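June, evening

Slept badly, up at 5. Finished the Adeyemi book on the bus, all but the last chapter, and missed my stop at Tenddale again. Walked back past the allotments. Beans up on most plots, mine still sulking.

Bed 11 was empty this morning. Mum rang at lunch about her gallbladder date, which has moved to the end of the month. She wants me there for three nights. I said yes and wrote it on the calendar. Must ask for the leave tomorrow.

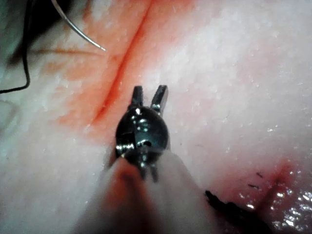
Photo: Suryani Lumbantobing

Small jaws on it, open in a V. Closed the page and did the ironing. Rent went up by 17 pounds. Rain now, windows shut, washing still out.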